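Open day notes and pictures

Hi! This folder goes with the Keogh open day, where Úna Sheehan and I showed the two-arm setup doing kitchen chores. I wrote this README on the train home, so forgive the order of things.

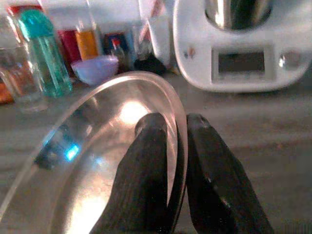
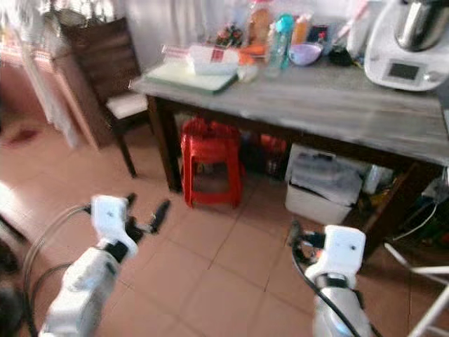 The glass bowl is in the first one, the two arms at the table in the second.

What's in here

About 200 stills, plus my notes in notes.txt. File names starting with "w" come from the wrist, "h" from the head. We ran 4 demos and I kept something from each of them — even the one where I talked over Úna the whole time (sorry!).

Questions people asked

Mostly whether it can cook. No, it can't! A few wanted to know if clear glass is harder than plastic, and yes, we find it is, glare drives us nuts.

Using the pictures

Go ahead, just mention Keogh. If a file won't open, write to Úna — she has the originals, and I'm away until January.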